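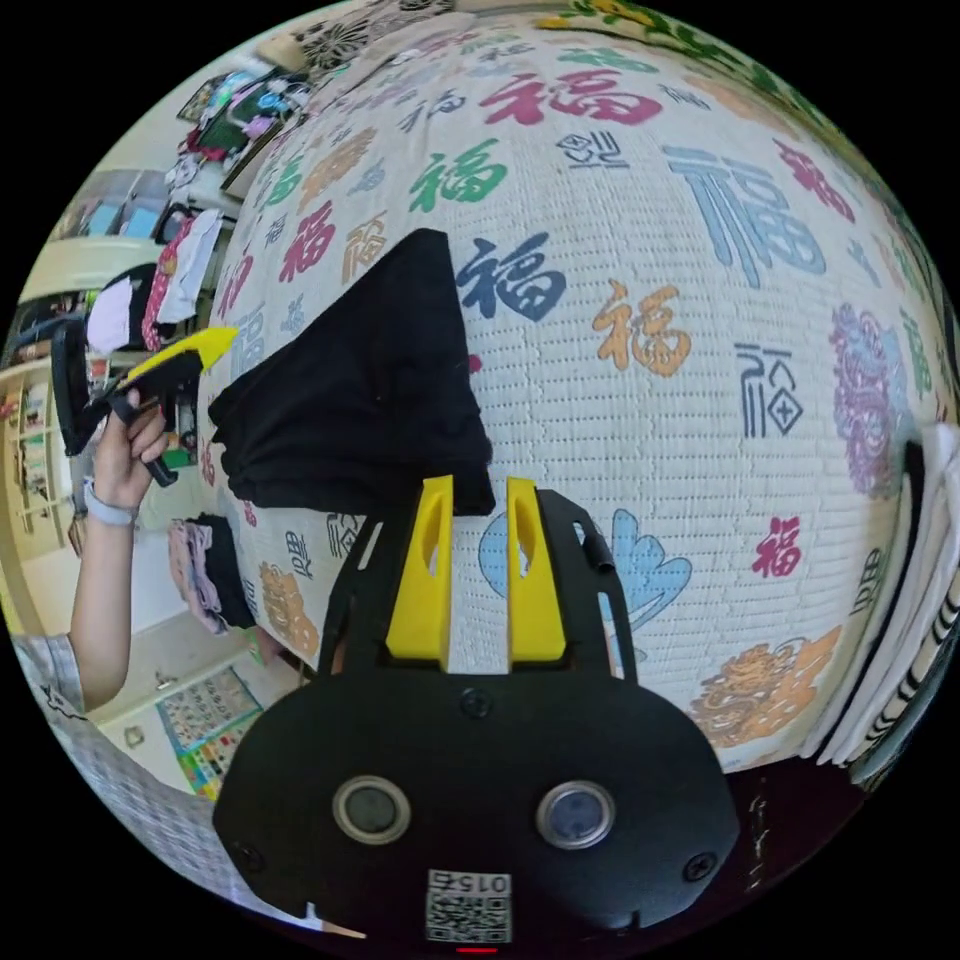 Should clothes be folded on the bed or on a table?
A bed is fine if it is made first and the quilt is pulled flat. A table gives a firmer surface, but most bedrooms don't have one big enough for a pair of pants.

Fullthorpe House, household meeting, October
Present: Noreen Memon (chair), Isla Matheson, Rutilio Rosales, Uzma Kazmi, Nighat Zaidi (minutes)
Started 7:10 p.m. in the upstairs hall, kitchen in use.

1. Last minutes
Agreed, except that Rutilio says he never promised to fix the dryer vent, he said he would look at it. Changed to "look at." He has not looked at it.

2. Folding clothes in the bedrooms
Noreen presented the plan from the Botura booklet, which she paid for herself. The claim is that if everyone folds on their own bed the same evening the wash is done, the chairs and hallway stay clear and a household saves 60 minutes a week. Isla asked 60 minutes compared with what. The booklet doesn't say. Uzma timed herself on one basket and got 22 minutes, with no phone calls, and she is the fastest of us by a long way. I asked for it to be minuted that a single basket folded by a single person proves very little. Noreen said that was fair but the hallway is still full of clothes.

Points raised:
Dark clothes on a light quilt. Isla likes it, she can find a black sleeve on a white cover right away. Rutilio says all he can see afterward is lint. Both probably right.
Busy prints. Noreen's guest room quilt is white with 福 all over it in different colors, and she finds she lines shirts up against the characters without meaning to. Rutilio doubted this helps anyone who didn't already fold straight. No vote.
Where the finished stack goes. The booklet says "directly to its home." Several of us pointed out that its home is often full. A stack beside the bed was accepted for one night. Uzma wanted two nights, not carried.
Play mats. Clean clothes are not to be put down on the alphabet mat, and the mat is not to be rolled up with socks in it. This was in the spring minutes too.

Decision: try it for 3 weeks, bedrooms only. I don't expect to see much change but will write down whatever happens. Noreen to stop calling it a system until then.

3. Hang or fold
Long argument. Isla hangs nearly everything and thinks folding knit tops is the only exception worth making. Uzma folds nearly everything and says the rack is where clothes go to be forgotten. Rutilio asked if we need a house rule at all. Nobody could name a problem it would solve, apart from the bent rail in the back bedroom, and the rail was bent when we moved in.
Decision: no rule. Coats off the back bedroom rail by the end of the month.

4. Jolter hangers
Noreen has a price for a carton of 500 Jolter slim hangers. The seller told her they double the space in any closet. I asked how. She had asked too and was told "they're slimmer." We don't have room to store 500 hangers while we find out. Isla will buy one small pack out of her own pocket and see if heavy shirts slide off.
Decision: carton not approved. Come back to it after Isla's pack.

5. Washing the quilts
Uzma read out the care note that came with the Jatoi quilts: cold wash, low heat, "colors guaranteed for life." Whose life, said Rutilio. The pink one from the same shop faded on the window side. Agreed to cold wash printed quilts separately the first time, guarantee or no guarantee, and to put an old white washcloth in with them to see if any color comes off. Noreen's to go first, at her request.
Anything with beads, zippers or buckles stays off the quilts while folding. Textured covers snag.

6. Pictures not yet hung
Anyone with a picture still leaning against a wall in their room is asked to hang it or move it somewhere it won't get kicked. Rutilio has the drill. Isla has the drill bits, she thinks.

7. Other business
Uzma asked if striped items count as lights or darks. Roughly half the table said lights. Left to the owner.
Missing: one gray sock, one pillowcase with a blue edge. Check inside the fitted sheets before asking again.

To do
Noreen: lend the Botura booklet to anyone who wants it, wash quilt
Isla: small pack of hangers
Rutilio: dryer vent, look at
Uzma: time a second basket, a mixed one this time
Nighat: these minutes, sheet on the landing for the trial

Closed 8:25 p.m. Next meeting when the trial is over.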